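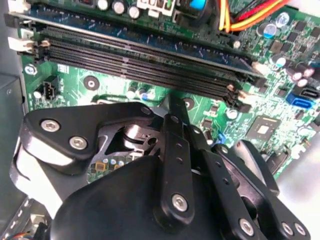
Doherty writes: my Triltix started beeping after I added memory and the screen stayed black. Is the new module faulty?

Usually it is not seated fully. Check this first.

1. Shut down the computer, switch off at the wall and unplug all leads.
2. Hold the power button in for 6 seconds.
3. Lay the case on its side and take off the side panel.
4. Open the latches, lift the module out and line up its notch with the slot.
5. Press down firmly until the latches close.

Caution: hold modules by their edges only.
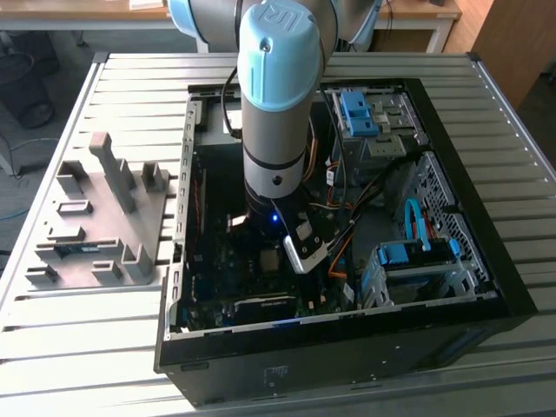 Fig. 2. Case on its side, panel removed.

6. Refit the panel, reconnect the leads and switch on. The first start can be slow - leave it alone until the logo shows.

Note: if the beeping goes on, try one module at a time, then contact Sornon support and quote code 355.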